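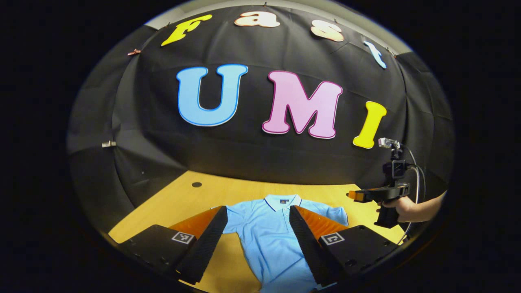
Cut-out letters on a black fabric backdrop, behind a light wood-grain table.

How to hang a fabric backdrop and fix lettering to it

The method below suits a display table against an indoor wall. It needs a support, a length of black cloth, clips and lettering cut from card. Allow 60 minutes for two people.

Preparing the cloth

Wash new cloth once before use, as many fabrics shrink slightly. Iron it on the reverse side at the setting given on the care label, working from the centre outwards. Fold lines left by the packaging are the hardest to shift — use steam and a damp cloth. Store it afterwards on a cardboard tube.

Cut the cloth wider than the table so that the spare width can hang in folds at each end. Polyester is lighter and creases less than cotton, but it reflects more light under a lamp.

Hanging

1. Set the crossbar to its final height and tighten both collars.
2. Lay the top edge of the cloth over the bar with 8 cm turned to the back.
3. Clip the centre first, then each end, then the gaps between.
4. Pull the lower edge down evenly and weight the hem. Curtain weights or a length of chain will do.

Do not stretch the cloth sideways to remove wrinkles. It will sag again between the clips.

Lettering

Print the letters as outlines, paste the sheets to card and leave them under a flat weight until dry. Cut with a fresh blade on a mat. Leave a border of 2 mm outside the outline, which hides small errors in cutting. Pale colours read best on black.

Lay the whole wording out on the floor and adjust the spacing by eye. Equal gaps look uneven next to letters such as A, L and T. Mark the baseline on the cloth with tailor's chalk and a straight batten.

Fix each letter with double-sided tape on smooth cloth. On anything with a nap, use safety pins taped to the back of the card. Start with the middle letter of each row and work outwards. Chalk marks brush off once the last letter is in place.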